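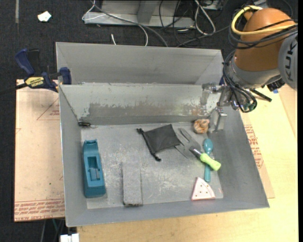

Questions I get asked all the time

I get so many messages about the custom stuff I post that I figured I'd put the answers in one place. If yours isn't here, leave me a comment and I'll get to it (slowly, sorry!).

Where did you get the powder compact with your initials on it?
It's from Hellwig! You pick the case color, then the lettering, then up to four pressed shades to go inside. Mine is dark green with gold letters and I'm a little obsessed with it. They had 18 case colors when I ordered in April, but I think a couple have gone since then, including the lilac one I was saving up for.

How long did it take to arrive?
Just over two weeks. The tracking didn't move for the first nine days and I was convinced I'd typed my address wrong, but that's how long the engraving takes.

Can I put my full name on it?
Depends how long it is. The limit is twelve letters and spaces count, so my friend Wolfram Thiele had to drop a letter from his. He went with W. THIELE in the end and it looks really smart (he uses it for the mattifying powder before weddings, he's a photographer and runs around a lot).

What about the mix-your-own nail polish?
That one is Dridilum. You choose a base and then add shimmer, and you get to name the bottle yourself. I went a bit heavy on the shimmer with my first one and it needed three coats before it looked even. The second, a brick red with hardly any sparkle, has been on my toes all summer.

Do engraved things cost a lot more?
Sometimes! Hellwig adds a few dollars, Dridilum includes the label in the price, and Pakley does free initials on makeup bags if you order two. Check before you pay, the box is ticked for you on some sites and I've been caught by that twice.

Can I return something with my name on it?
Usually no, unless it shows up damaged or they spelled it wrong. Read your spelling back out loud before you hit order. I have a brush roll that says "Hosodside" because I wanted my blog name on it and it came out perfect, but only because I caught the missing S at checkout.

Are you doing another giveaway?
Yes! When we get to 2,000 followers I'm giving away a custom compact, and the winner picks everything. We're only 103 away, eek!

Do brands pay you?
Not so far. I've been sent a few samples and I always say so at the top of the post. The compact and the polishes I bought myself.

Last updated October 1, 2023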